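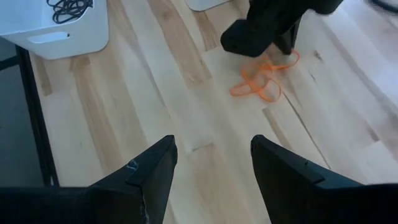

Frequently Asked Questions

Rellard Butcher Block Care: Oiling, Sanding and Living With It

We sell countertops and tabletops made of solid wood, and we answer the same questions most mornings before the coffee is ready. The answers are collected on this page. If yours is missing, write to the shop and it may end up here too.

Which oil should I use?

Food-grade mineral oil is fine and cheap. Our own Prinlow board oil is mineral oil with some beeswax in it, costs more, and smells nicer. Both work. Olive oil doesn't. It goes sticky, then it goes rancid, and then you write to us asking why the kitchen smells like an old salad.

How often do I oil it?

More than you want to at first. Put on 4 coats before you use the top, letting each one sit overnight, then oil once a month for the first year. After that, go by looks. If a splash of water soaks in and leaves a dark spot, the wood is asking for oil. If the water beads up, go do something else with your afternoon.

Can I cut directly on it?

You can. It's wood, and people have been cutting on wood for a long time. You'll get knife marks, and they'll stay until you sand them out. Customers tend to be upset by the first mark and stop noticing by the tenth. If you're the kind of person who will keep noticing, buy a cutting board.

The boards in my top are all different colors. Is that a defect?

No. Solid wood comes out of trees, which don't coordinate. We mix the strips on purpose so the dark ones don't all end up in one corner. The colors drift closer together with a few years of daylight. They also look different at breakfast than they do under a kitchen bulb, so please look twice before you send photos.

There's a black ring near the sink. What did I do?

You left a wet can or a cast iron pan sitting there. Iron, water and wood make a black stain, oak being the worst for it. Sand the spot lightly, dab on some oxalic acid wood bleach following the label, rinse, let it dry for two days and oil it again. Wear gloves. Then move the can.

What grit do I start with?

120 for knife marks and stains, 180 after that, 220 to finish. Go with the grain. Skipping straight to 220 is a fine way to spend a weekend polishing a scratch.

Can I put a hot pan on it?

Once.

My top has started to cup. Help?

Usually one face has been oiled and the other hasn't. The dry side takes on moisture, swells, and the whole thing bends like a potato chip. Oil the underside too. Yes, you have to crawl under there. If it was screwed down tight through round holes, swap those for slotted ones so the wood can move across its width. It's going to move whether or not you allow it.

What's the difference between the Drilus and the Bahrami?

Thickness and price. The Drilus is the thinner one at $378, and it suits desks and side tables. The Bahrami is thicker, costs $662, and takes 2 people to carry up a flight of stairs, preferably people who like each other. Care is the same for both.

Can I use varnish instead and never think about this again?

You can varnish it. You'll think about it again when the varnish chips, because you'll be sanding the whole surface instead of one spot. For a desk, varnish is a decent choice. For a kitchen where knives are involved, stay with oil.

What about the oily rags?

Mineral oil rags can go in the wash. Rags with linseed or tung oil on them can heat up and catch fire by themselves in a heap. Lay them flat outdoors until they're stiff, then throw them out. We mean this one.

Do you take returns?

Within 30 days, if it hasn't been cut, drilled or oiled. Samples are yours to keep.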